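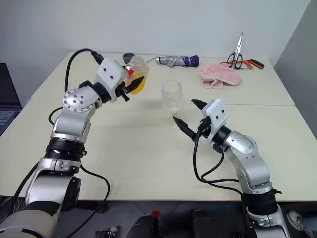

My talk today is about serving drinks at small events, and mostly about the moment when somebody must pour from one vessel to another. I worked for several years in the tasting room at Faltari, where we received groups of up to 29 people, and I have made every mistake that I will mention. On the slide there is a plastic cup with an orange-yellow drink and an empty wine glass standing on a light table. These two are the whole subject of the next minutes. (Leave the slide on. Wait until the people at the back are sitting.)

## Start: the glass

- Ask the room: who has washed glasses at home by hand this week? Take two or three answers.
- A wine glass has a high center and a small foot. When you push the bowl, it falls. When you push the foot, it only slides.
- So we hold the stem, low, with the thumb and two fingers.
- Put the glass down before you pour. Many beginners keep it in the air, and then both hands are moving.

Story of Delwyn Paewai: on her first evening at Dunstan she filled 70 glasses and broke none, but she needed almost one hour. Her guests were thirsty and a little angry. Say that she gave me permission to tell it.

## The cup

Clear plastic cups are cheap and they don't break, but the wall is soft. If you squeeze, the level goes up and the drink comes over the rim before you wanted it. Hold the cup firmly enough that it doesn't slip, and no more.

*(Show with the cup of water from the speaker table. Bring a towel.)*

- Rim of the cup close to the rim of the glass, but not touching.
- Tilt slowly at the beginning. The first drops like to run down the outside of the cup.
- When you stop, turn the cup up quickly.
- Look at the level in the glass. The cup will take care of itself.

With juice I stop at half of the glass. Wiremu Pirihi fills higher and we have discussed this for 5 years. If he is in the room, let him answer, but only short!

## The table

At Pralby we had two tables pushed together, and the one on the left was lower. Every glass near the join was in danger. Before the guests come, pass your flat hand over the place where the tables meet. If you feel a step, keep the glasses away from there.

Leave free space for the elbow also. I forgot this point in my August talk and a lady asked me about it after.

Questions I usually get:

- Ice? Put it in first, with a spoon.
- Left hand? Change everything to the other side. It works the same.
- Spills? Dry the foot of the glass before you dry the table.

I need about 7 minutes for the practice in pairs. One person pours, the other watches the level and says "stop". Then they change. Cups and glasses are in the two boxes marked Ivix, under the window.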